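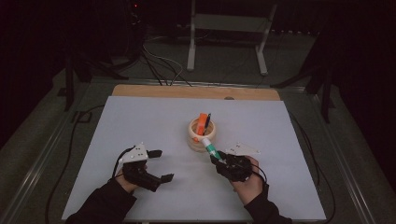
Grippers in both hands over the white board.

Section 4. Setting up the patrol boat log

I wrote this part after our second season running the Skoma as a harbor patrol boat, so it's what works for me and Iwona Sowa, who shares the watch with me. You'll want the engine off and the boat tied up at Kirkeck before you start.

1. Turn on the main battery switch, then the chart table breaker. Wait for the green light on the log unit. (Mine takes its time, so go get a coffee!)

2. Hold MENU until you see Vessel Setup. Type in the boat's name exactly as it's painted on the stern. Ximena Zavala left a space at the end of hers once and spent a whole November with two separate logs.

3. Pick your patrol area. If you work the outer channel, choose Atard. Everybody else picks Inner Harbor.

Note: you can change the area later, but the trip count goes back to zero.

4. Set the depth alarm. I keep ours at 2 meters, and I wouldn't go lower in that channel, especially on a falling tide.

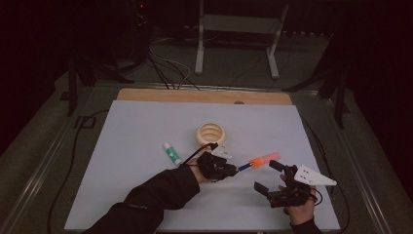

5. Now set the engine alarm. Go to Alarms, then Engine, and enter 80 for the coolant warning. The unit wants Celsius here even if you picked Fahrenheit on the first screen, and yes, that got me too.

6. Press SAVE and hold it until you hear two beeps. One beep only means it heard the button.

Caution: don't cut the power while SAVE is blinking. You'll lose the whole setup and be back at step 1.

7. Take a short run out to the Villalobos buoy and back, then open Last Trip. You should have a start time, an end time and a track line. If the track is missing, check the antenna plug behind the panel. I push mine in until it clicks and give it a little tug.

Note: the memory holds 1000 entries and then starts writing over the oldest ones. Copy them to a card before that happens! I do ours when we change the oil, and the card goes in the dry locker with the spare fuses. Card copying is in Section 5.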